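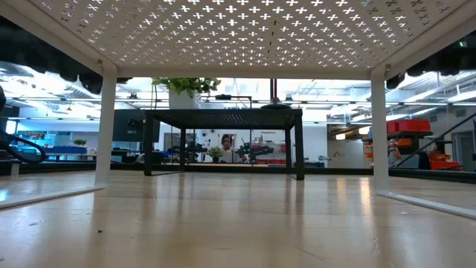
White metal shelf with a perforated top, on a wooden table

Storage platform in a rented unit - who needs to sign it off?

We rent a unit on the Ellcombe estate and want to put a raised storage platform over the packing area. Vanell have quoted for a freestanding one, bolted to the slab, with one staircase. The landlord says he has no objection but wants "the paperwork". Does that mean planning permission, building regs or both? The quote is 4000 plus VAT and says nothing about either.
Thérèse Penner

Kestora
Usually building regs, and planning only in some cases, so ring the council and ask about both. We had ours done in July and the building control side took 11 working days from sending the drawings. They asked about fire protection to the columns, the width of the stairs and how far people would have to walk to get out. Get the landlord's consent in writing too. Check your lease for a clause about putting the place back as it was, as we had to agree to fill the bolt holes when we leave.

Vidal
Have you had the floor slab looked at? Ours was thinner than the drawings said and we ended up with bigger base plates, five of them, which added to the bill.

R173
Just get the installer to do it all. Most of them will put the application in for you if you ask - ours did, though it was a bigger job. Tell your insurer as well.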